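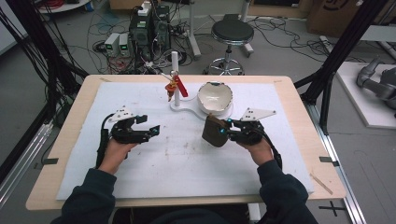 Nolleo releases hand-guided demonstrations of two-handed bag and pouch handling

Nolleo has released a set of 3,392 demonstrations of small-object handling, recorded by people working directly with a pair of hand-held grippers. The set is meant for training two-arm manipulation policies and covers soft goods such as pouches and cases, along with stands, bowls and other tabletop items.

The recordings were made at the company's Nundotthorpe lab. Operators held one gripper in each hand and carried out the task at a table, with no robot arm in the loop. Finger opening and gripper pose were logged for both sides, and each gripper carries a camera looking out past its fingers.

"With remote control, our operators spent most of a session waiting on the arm," said Soudabeh Ansari, who runs data collection at Nolleo. "Holding the tool, they work close to their normal speed. The price is that some of what they do is out of reach for the arm, and we have to filter it."

That filter is part of the release. Each demonstration was checked against the joint limits of the target arms, and 170 were kept in a separate folder marked as not reproducible. Most of those involve fast wrist rotation near the table edge.

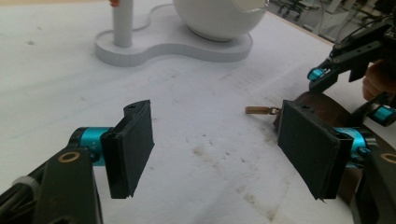 View past the fingers of one hand-held gripper, with the second gripper at upper right.

Zippers remain the hardest part, according to Tibor Sipos, who wrote the labeling tools. The pull tab is small and often ends up behind a finger pad in one of the two gripper views – the labels therefore record which view has the tab in sight at each step.

Files are split by task and by operator, and calibration data is stored with each session. A loader for Ovach, the company's training package, is included. Version 2 is planned for December and will add a smaller remote-control set of the same tasks for comparison.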